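15 Jul 2025

Attic heat log, second month
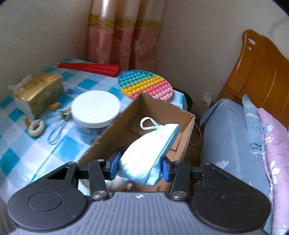 The attic sensor has now been running since the middle of May, and the readings are finally consistent enough to say something about them. The logger is the Wistano unit with two probes, one hung under the ridge and the other resting on the ceiling insulation over the back bedroom. Both write a value to the card every 20 minutes. I spent the morning moving the card data into the spreadsheet and the afternoon up the ladder, resealing the hatch. Working up there means fiberglass dust, and a light blue pleated mask with ear loops, the sort in the picture, is not rated for it. I used one in May and had a sore throat until the next evening. Today I wore the half-face respirator with the particulate filters and had no trouble apart from sweat collecting under the chin.

The hatch first. The old foam strip had gone flat along the hinge side and I could feel air moving past it with the back of my hand. I scraped it off, cleaned the frame with denatured alcohol and fitted the new strip, which is a hollow rubber profile from Cellotow. It compresses to less than half its height when the hatch is latched. The corners are cut square and butted. The instructions call for mitered corners, but I tried that on a scrap piece and the adhesive did not hold at the point. The latch now needs a firm push. I filed the strike plate a little and it improved.

Second job was the baffles. On the north side the insulation had slumped into two of the rafter bays and was covering the soffit vent. I pulled it back and stapled cardboard in as a temporary measure. Proper baffles are on order from Wunomau. Cardboard will sag by fall if I leave it, so this goes on the list with a mark next to it.

Now the numbers. At the ridge the afternoon peak has been 40 degrees Celsius on most of the clear days this month. It arrives late, well after the outdoor peak, and falls slowly. The lower probe follows the same curve with a smaller swing. What I did not expect was the lag between the two. In May they peaked almost together. In July the lower one trails, and I think the reason is that the insulation was still damp in spring from the leak at the flashing. I have no moisture readings from that period so this stays a guess. I should have bought the humidity probe at the start.

The bedroom below is the whole point of this and it is still too warm at night. Opening the window on the shaded side before bed helps more than the fan does. The fan is now on the low setting only. On high it rattles against the sill and I wake up.

Read some more of the Þrastardóttir booklet on roof ventilation after supper. The chapter on vent area is clear and has a worked table. The chapter on ridge vents assumes a steeper roof than mine and a colder climate, and the diagrams are small. I copied out the formula for net free area and ran it with my own measurements. The soffit side comes out adequate if every bay is open. The ridge side comes out short. That fits with the hot air sitting at the top in the evening, though it does not prove it.

Errors to fix in the spreadsheet: the clock on the logger is still on winter time, so every row is one hour off. Column D has Fahrenheit values in the first week. The row where I had the probe in my pocket needs to be deleted.

Still to do: measure the gap at the gable louver, buy staples, check whether the bathroom duct is clamped or only taped. From below it looks taped. Left knee is sore from the joists. Card is back in the logger and the light was blinking when I closed the hatch.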